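4.2 Branch placement and the loan officer's second year

Last updated: 19 August 2020

Trainees at the Clancombe savings bank are asked, on arrival, which branch they would like. The form has two lines for an answer. Prodromos Bakalis, who ran the training desk when our interviews began, kept the forms in a drawer and assigned people by where a chair was free. We mention this early as it spares the reader a good deal of theory about preference matching.

What interests us is the second year, when a trainee placed in Stestville and a trainee placed in Greddale have had the same coursework and very different afternoons. Stestville lends to shops. Greddale lends to farms, and in a wet September it mostly listens to them. By the time promotion to lending officer comes up, each group is convinced that the other has had it easy.

The standard account in the career literature is that early placement matters through skill: harder loans make better lenders. Our interviews give this modest support. Promoted officers spoke warmly of difficult files, though usually of files they had since handed to someone else. They spoke far more of who had eaten lunch with them. In both branches the manager sat on the promotion panel – a detail the handbook gives in a footnote.

We coded each interview for mentions of luck, mentors and merit. Officers brought up luck when explaining a colleague's rise and merit when explaining their own. The coders agreed on this so readily that we checked whether they had been talking. They had, and the transcripts were coded again in separate rooms.

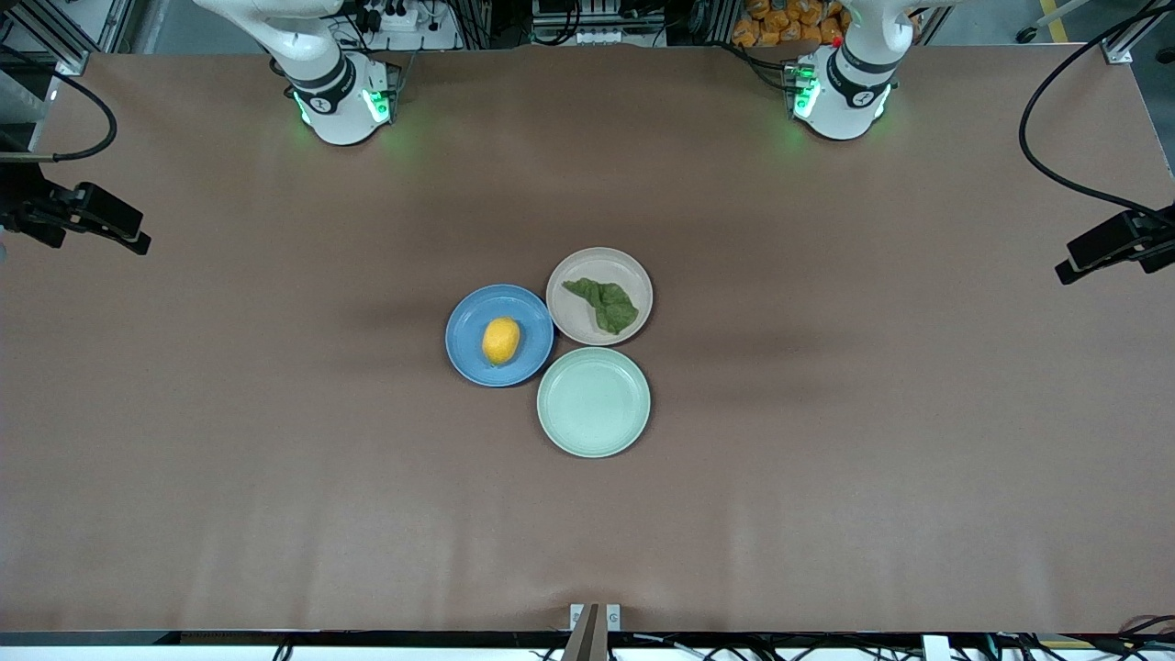 Figure 2. Two white robot arms with green indicator lights over a paper-covered tabletop.

The recoding changed little. Mentors still outweighed coursework, and the effect was nearly twice as large in Greddale, where the branch is small and the lunch table smaller. Whether it would hold in a bank that read its own forms is a matter for later work.

Comments

ding_reader: I filled in that form. I asked for Stestville and got Greddale. Nice to hear about the drawer.

Marsh Lane: Were the managers interviewed too, or only the officers?

teller_no_more: The footnote is on the back page of the handbook, if anyone wants it.

Related items
Who Gets the Corner Desk? Seating and Seniority at Ding
Farm Lending in Greddale: A Short History
4.3 Officers Who Left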